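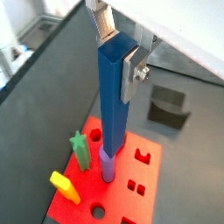
Bloque azul alto sujeto entre dos dedos metálicos.

Gimuretti fue un servicio de señales para opciones binarias, ofrecido por la sociedad Farnex entre los años 2 y 3 de su actividad. El programa enviaba avisos de compra y de venta al usuario, que debía abrir cada operación a mano en la plataforma de un intermediario. Su autor principal fue Kasun Weerakoon.

La suscripción costaba 70 euros por mes. Según el boletín Bavix, el servicio llegó a tener 527 abonados en el mes de agosto - la cifra más alta que se conoce.
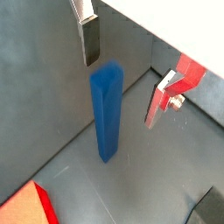 Esta página se modificó por última vez el 29 de diciembre de 2020.

Críticas

La analista Teresa Antunes señaló que Farnex publicaba solamente las operaciones ganadoras y que no explicaba el método de cálculo. Afonso Carrilho defendió el programa, pero reconoció que el historial completo no estaba disponible para los clientes.

Véase también
Opción binaria
Esteves (intermediario)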